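3月4日 星期四

早上六点就醒了,脑子里全是预算表,索性起来煮咖啡,把昨晚没填完的那一页填完。Valdis 七点半来接我,一路上我念数字他开车,念到输送带那一行他说:“你再念一遍?”我就再念一遍,2100欧元,含电机和支脚,不含运费。他吹了声口哨。我们原来按二手价估的,Fellik 这次给的是全新的,比我预想的好太多了!

先记正事,免得过几天又翻聊天记录。

输送带:Fellik 的报价有效期20天,从昨天算起。绿色带面,铝型材侧架,侧架上有槽,以后加传感器支架不用打孔。我最喜欢的就是这个槽。去年那条旧的,每加一个光电开关都要找 Valdis 借电钻,铝屑飞得到处都是,最后还钻歪过一次。这回支脚也单独开价,高低可以另配,我打算先按现在的桌面高度订,别一上来就想着将来。

料箱:这项最便宜,偏偏讨论得最久。Šimkus 那边习惯用灰色的,我坚持要蓝色。我们的零件多半是白的,放在蓝箱子里一眼就看得见,人看着舒服,相机分割的时候也省事。数量先订20个,备用的也算在里面。Valdis 觉得太多,我说箱子这种东西从来都是不够用的,放螺丝、放线、放午饭,总有人顺手拿走。

双臂和手:最大的一块。今天跟 Šimkus 通了一个多小时电话,把“租”和“买”重新算了一遍。租的好处是手指坏了他们换,坏处是租满一年半的钱就快够买一条胳膊了。我本来是坚定的“买”派,打完电话有点动摇。五根手指的手确实漂亮,可关节也多,关节多就意味着备件多,备件这一行在我一月份做的第一版预算里居然是空的!看到那个空格的时候我自己都笑出来了。现在写上了,先按整手价格的一成半留,等 Šimkus 下周把备件单发过来再改。

中午在 Vustska 的小饭馆吃的,豌豆汤,面包不限量。吃饭的时候 Valdis 提了个我觉得很好的主意:别一次把两个工位都配齐,先配一个,跑满一个季度,再拿真实的停机记录去谈第二个。我当时还想争,觉得两套一起买能压价,后来一想,折扣能省下来的那点钱,一次选型选错就全赔进去了。回来的路上我就把表拆成了两张,第一阶段和第二阶段。拆完心里一下子松快了,第一阶段的总数终于落在我敢拿给 Furkia 那边看的范围里。

Furkia 是出钱的一方,他们的采购问话很直接:这台东西每天干多少活?上次我支支吾吾,这次准备好了。他们要的不是节拍有多快,他们关心晚班。晚班一直招不齐人,分拣小件又累眼睛,如果机器能把白色小件从箱子里拿出来放到带子上,哪怕慢一点,晚班的人就能去做检验。我写了71行的任务清单,每一行一个动作,后面标“现在能试”“等夹具”“先别想”。标“先别想”的比我愿意承认的多,但是标“现在能试”的也不少,我越看越高兴。

下午是最开心的部分,去现场量尺寸。带着卷尺趴在地上量支脚到墙的距离,裤子膝盖全白了。几个要改进表里的地方:

桌子和侧架之间要留出手能伸进去的空,否则卡了零件得把桌子拖开。
料箱紧贴侧架下面放,两个头尾相接,手臂抬起来就够得着带面,这个布局不动。
线缆要加一行预算,拖链、扎带、护套都算。肩膀到手腕的线现在走得太随意了。
灯光也加一行。箱子里面背光,边上有影子,做视觉的人肯定会来抱怨,不如提前买一条灯。
急停按钮多买一个,放在过道那侧。

安全围栏我还没想好。Šimkus 说低速模式下可以用地面扫描仪代替,价格差得不多,占地却小很多。我倾向扫描仪,但要先问 Furkia 的安全员,他们厂里有自己的规矩。这一行先写两个价,谁也别删。

还有培训。我差点又忘了!Valdis 提醒我的:买回来谁会用?两天的培训费加上来回路费,放在第一阶段,不能挪。以前那台贴标机就是吃了这个亏,说明书躺在抽屉里,会调的人一休假全车间就等着。

收工前又站在工位边上看了一会儿。做了这么多年表格,每次看到表格里的那一行真的立在那儿,还是会高兴得像第一次领工资。Valdis 催了我两遍才走。

晚上要做的:给 Fellik 回信确认支脚高度;问运费能不能和料箱合并;把第二阶段那张表另存,名字里写清楚是草稿。汇率那一格用今天的数,别再引用旧表了。

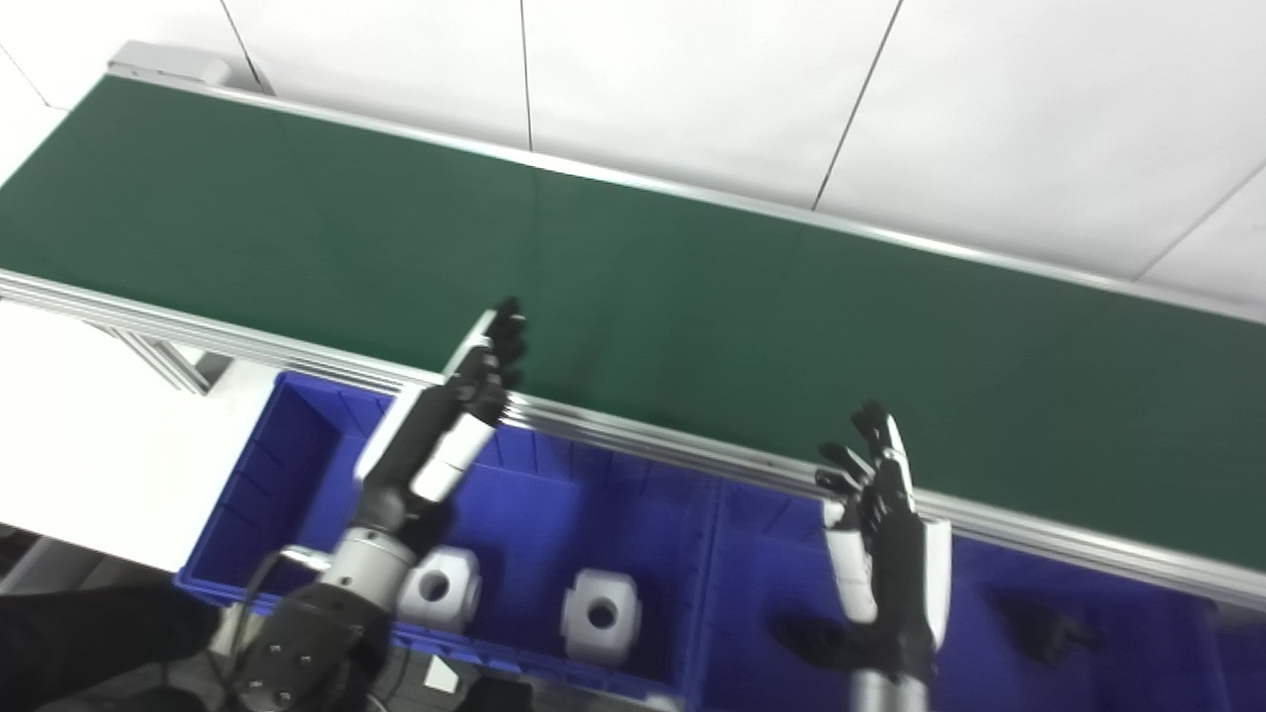
Margus Koppel

睡前补一句:Fellik 已经回信了,料箱可以跟输送带同车发,运费只收一次。表又得改,这次是往下改!明天先打电话给 Furkia 的安全员,再去买条新裤子。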